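Thursday, late

I'm still buzzing, so this will be long. The county pension bill hearing was tonight and I went! Me, who hasn't sat through a public meeting since the bus route business. I left Paterson right after work, ate a sandwich on the way, and got to the Grungate annex by 6 with the seats already filling up. They had the overflow room open too, with the sound piped in, but I wanted to see faces.

The bill is the one that moves the retirement age for county workers up in steps and changes how the yearly increase gets figured. I had read the summary twice on my lunch breaks and thought I understood it. Ha. Within ten minutes a retired road crew man was up there explaining what the increase formula does to somebody on $1,950 a month, and he had it worked out year by year on the back of an envelope, and I learned more from him than from the whole packet. The room went so quiet. Then everybody clapped and the chair had to ask us to stop (we did not stop right away).

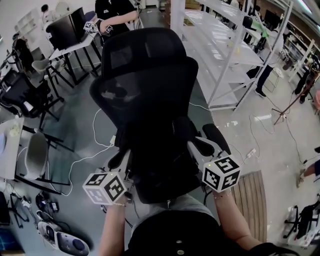

After him came the school cafeteria workers, a whole row of them, and they had agreed ahead of time to split up their points so no one repeated anything. Such a smart way to do it! One took the age steps, one took survivor benefits, and the last one just asked for a plain answer on whether people already within 3 years of leaving would be covered by the old rules. She got one, too. Yes, they would, and it will be written into the bill before the second reading. I wrote that down and underlined it.

The written comments came to 502, which the clerk said with a little pause, as if she had opened every envelope herself. More of them were for the bill than I expected. I keep turning that over. I came in against it, and I'm still against the age steps, but the part that lets part-timers buy back missed years is really good and I'd hate to see it go down with the rest. Both things can be true and I said so when my turn came. My voice shook for the first sentence and then it was fine. 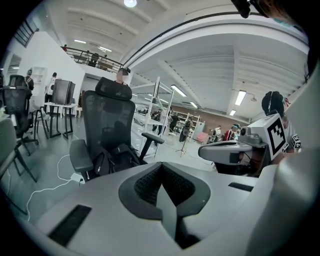

Black mesh office chair, facing away

The Pusar towns sent a joint letter asking for the vote to be put off until fall. Rendari sent nothing at all, and that got some grumbling behind me. My guess is they'll vote in May anyway.

Got home at quarter past ten, fed the cat, called my sister and talked her ear off about survivor benefits. I want to go to the second reading. Need to ask for that afternoon off, and find the folder with my own service dates in it, which I think is under the sewing box.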